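Where Does the Spoon Go? Small Storage in Shared Kitchens
Project report, Home and Living Studies
Wenceslao Hinojosa

Our class had to pick one everyday object and find out how people really use it. I picked the cutlery caddy, and I'm so glad I did! Everybody has some way of keeping chopsticks and spoons, and almost everybody has an opinion on it.

Method
I asked households in two apartment buildings in Edcombe to fill out a one-page sheet in October. I got 60 sheets back, which made me very happy. I also spent 10 evenings in kitchens while people cleared up after dinner - the best part of the project by far.

What I found
Most people sort by length first and by type second. Chopsticks go to the back or to one side, and short spoons get whatever room is left. Caddies with two compartments were the favorite on the sheets. People with a single cup told me they often tip everything out to find one matching pair.

Holes matter more than I expected. Several people said they would never buy a solid cup again, as water sits in the bottom. A tray underneath came up a lot too, mostly from families with a small counter.

The dining table was a popular place for sorting. There is more room to spread things out, and the kitchen is only a few steps away.
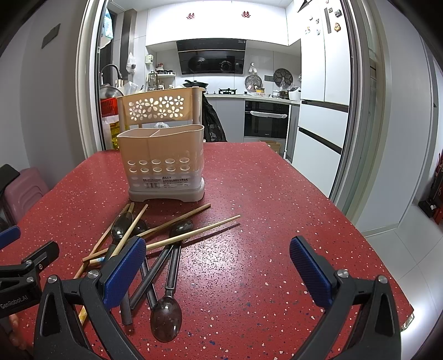

Figure 1. Wooden chopsticks and smoky-brown spoons on the table, with the two-compartment caddy on its drip tray behind them.

Next steps
I would love to try different divider positions next. My cardboard model has a narrow side for chopsticks and a wide one for spoons, and two families have already asked to test it. I still need to find a material that can stand being wet all day.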